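Looking After a Light-Colored Tabletop
By Thaís Leite
Monday, June 11, 2018

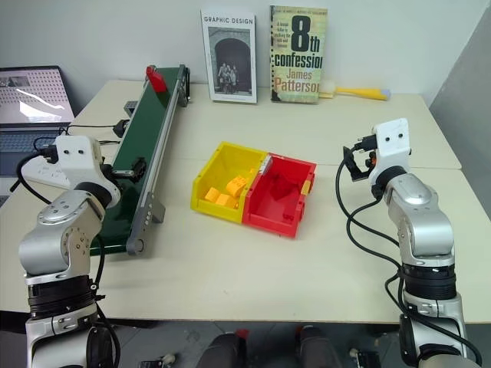

A light cream top made of two sections, with a faint seam where they meet.

Pale tables show everything. Coffee rings, pencil, newspaper ink and the gray smudge that forearms leave along the front edge all turn up sooner than they would on dark wood. Most of it comes off with very little effort if you get to it the same day.

Everyday cleaning

Use a soft cloth wrung out in warm water with a drop of dish soap. Go over the whole top, then again with a clean damp cloth, then dry it with a towel. Soap left to dry on the surface turns into a dull film, and the film holds dirt. If your table already looks cloudy no matter how often you wipe it, try plain warm water three days in a row before you buy anything.

Skip the green scrubbing pads. They leave fine scratches that you only notice in evening light, and those scratches fill with grime.

Marks and stains

Pencil: a white vinyl eraser, used lightly.

Ballpoint and marker: rubbing alcohol on a cotton ball. Dab, turn the cotton, dab again. Test it under the table first, especially on painted or varnished tops.

Coffee and tea: baking soda mixed with water to a thin paste. Leave it five minutes and wipe. Don't use it on a gloss finish.

Sticky labels: warm them with a hair dryer on low and peel slowly. A little cooking oil takes off what stays behind, and dish soap takes off the oil.

Candle wax: let it harden, then push it off with an old plastic card. I keep an expired library card in the drawer for this.

Seams and joints

Where two sections meet, crumbs and spills work their way in. Run a dry toothbrush along the line once a week, before you wipe, so you aren't pushing wet crumbs down into it. On extension tables, open the sections a couple of times a year and vacuum the edges. I do ours in October, ahead of the holiday meals, and rub candle wax on the runners while it's open.

If one side sits higher than the other, look underneath before you blame the top. A loose latch or a short leg is usually the cause. Felt pads in different thicknesses will fix a small difference.

Scratches

On varnished wood, 600 grit paper takes down a rough spot and 1000 grit smooths it. Use both wet, with almost no pressure, and go with the grain. Stop the moment the color changes. Don't sand laminate at all — the printed layer is thin and there is no getting it back. A wax filler stick in a matching cream is the better choice there.

Heat and sun

Put a trivet under anything from the oven, including dishes that only feel warm. If the table stands by a window, move the fruit bowl and the lamp every week or two, or you will end up with darker and lighter circles. Ours has one from a fern that sat in the same place for two summers, and it has never quite evened out.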